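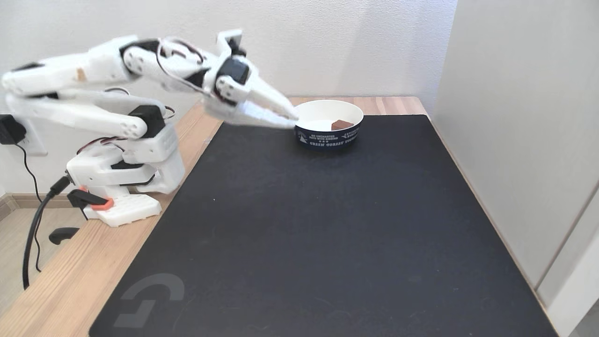 Desk and Worktop Inspection – Checklist with Comments
Tudier Studios, second floor, shared work rooms
Form used in: Calard room, Chiu room, Jallo room
Round: November, morning

How to fill this in

Mark each line OK, FIX or N/A. Write a comment for every FIX. Comments on OK lines are welcome if they will help whoever does the next round. Anything marked FIX NOW is dealt with before the desk is used again.

Comments below are from the November round and stay on the form until the next one replaces them.

Part 1. Desk surface

1.1 Top is level and does not rock when pressed at each corner.
OK. Two desks in the Chiu room needed a quarter turn on the back left foot. Done during the round.

1.2 No splinters, lifted edges or sharp corners.
FIX. Desk by the door in the Jallo room has a rough spot on the front edge where sleeves catch. Sand and re-oil. Tape over it until then.

1.3 Desk mat lies flat, with no curled corners.
OK. Large mats are fine on the light wood desks. Lift the mat and wipe under it once a month – crumbs and grit get under there and scratch the finish.

1.4 Mat does not hang over the front edge.
OK in all rooms.

Part 2. Clamps and things fixed to the edge

2.1 Every clamp is tight and sits square on the desk edge.
FIX NOW at one desk in the Calard room. A lamp clamp turned by hand with almost no effort. Tightened and checked again in the afternoon, still tight.

2.2 Clamp pads are in place and not worn through.
OK. One lamp in the Chiu room has a pad starting to split. Still safe, replace by the next round.

2.3 Clamp handles under the desk do not stick out where knees or chair arms will hit them.
FIX. Three desks. Turn the handle so it points toward the wall, or move the clamp to the side edge. Both are fine.

2.4 No dents or crushed wood under the clamps.
OK. Old marks on the Jallo desks are the same as last time.

Part 3. Paper bowls, cups and food

3.1 Food containers stand on the mat, away from the edge.
OK. Toward the back of the mat is best. An elbow will find anything left at the front.

3.2 Paper bowls and cups are not left out overnight.
FIX. Several found at the start of the round in the Calard room. Paper goes soft at the bottom once something wet has been sitting in it, and one had left a ring on the wood. Empty, rinse if needed, bin by the sink.

3.3 Empty bowls are not reused for screws, blades or pins.
FIX. One found in the Chiu room with loose blades in it. Blades moved to the lidded tin. A food bowl on a desk looks like a food bowl, and people reach in without looking.

3.4 Hot drinks have a lid or stand on a coaster.
OK.

3.5 No open food or drink within reach of a cord or power strip.
FIX at one desk, Jallo room. Strip moved to the hook on the back leg.

Part 4. Cords and power

4.1 No cord crosses a walkway.
OK. The 80 inch gap between the desk rows in the Chiu room is clear.

4.2 Cords are not pinched by clamps, drawers or chair wheels.
FIX. One lamp cord in the Calard room was caught between clamp and desk. Jacket not cut. Freed and run behind.

4.3 Loose wires are tied back and clear of hands.
OK. Reusable ties are in the top drawer by the door. Please put leftovers back.

4.4 Power strips are not plugged into other power strips.
OK in all rooms. This was a FIX last time.

4.5 Plugs and outlets show no browning or cracks.
OK. The outlet plate marked 474 has a loose screw – tightened.

Part 5. Floor and exits

5.1 Door opens all the way.
OK. The coat rack in the Jallo room has been pulled forward again and should go back against the wall.

5.2 Nothing stored under the desks except a bin and one bag.
FIX. Boxes under two desks in the Calard room. Owners have until the end of the month to move them to the storage closet, shelf 586.

5.3 Bins are emptied and have a liner.
OK. Liners are low. A new case of 200 has been ordered.

5.4 Extinguisher is on its bracket and the gauge is in the green.
OK.

Open items for the next round

Front edge sanded, Jallo room (1.2)
Split lamp pad replaced, Chiu room (2.2)
Clamp handles turned, three desks (2.3)
Boxes cleared, Calard room (5.2)

Leave the finished form in the tray inside the Chiu room door. Spare copies are in the folder behind it.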